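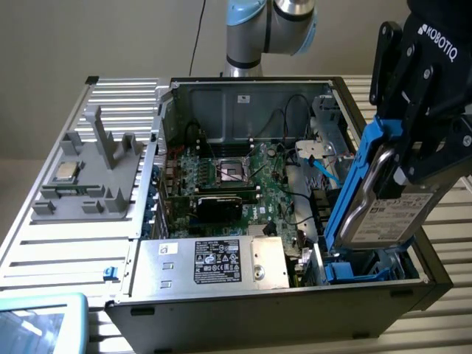 Drive in its blue carrier, partway to the cage.

Sun 11 August. Such a long, lovely, muddly day with the planner! Tiina and I finally moved the insertion step over to Rerkik, and I spent most of the afternoon (tea going cold, as ever) nudging the force threshold on the approach, which I'd set far too timid back when we only had the CPU to worry about. The log is up to 1,978 lines and I do mean to read them all. Socket pose tomorrow, if Veikko frees up the arm.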